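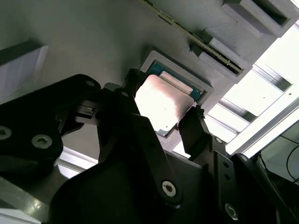 Chip in its grey holder, long board standing in its slot. The metal cover caught most of the light.

I own more circuit boards than forks. I became aware of this in February, when Viola Zuccaro came for dinner and was handed a spoon for her salad. She ate it without comment, which is how Viola comments.

The boards used to live in a biscuit tin, then in two biscuit tins, then in what I called a system and what everyone else called the drawer. You opened it slowly, the way you'd open a door with a cat behind it. Anything I needed was at the bottom. Anything at the bottom had been leaned on by everything above it for years, and you could tell.

So this spring I have been giving things places to sit. Proper places, with rims. The rectangular holder in the photo is my favorite so far, a raised grey thing with rounded corners that a chip drops into like an egg into an egg cup. The thick rim gives you something to aim for if your hands are like mine after the second coffee. The long thin boards get a different arrangement, which is a slot with a wall on each side, so they stand on edge like toast in a rack. I realize I have now compared my electronics to most of a breakfast.

Vinh Vi, who fixes radios and has opinions, thinks I have gone soft. His own workbench in Skunstead is a flat surface in theory only. He says he knows where everything is, and he does, in the sense that it is all on the bench. He once spent an entire afternoon looking for a part that was stuck to his elbow. I bring this up whenever he starts in about my holders.

There are drawbacks. A holder takes up a lot more room than the thing it holds, so the contents of one drawer now occupy a shelf, the end of a table and part of a windowsill. You also have to decide what deserves a place, and I am bad at that. The board out of my old Runlow alarm clock does nothing, connects to nothing and woke me up late for most of my twenties. It has a slot. I stood there with it over the trash for a good while and then I gave it a slot.

Getting a chip out again is its own small hobby. With a snug fit there is not much edge to get hold of, and you have to come at it from both sides and keep level or it tips and sulks. I have tried fingernails (no), tweezers (better) and language.

Next up are the screws, of which I have 96 that match nothing I have ever owned. Vinh wants them. I told him he could have them if he could show me where he'd put them, and he pointed at the bench.

I did buy forks, by the way. A set of 8, from the hardware place in Walton. They're in the drawer.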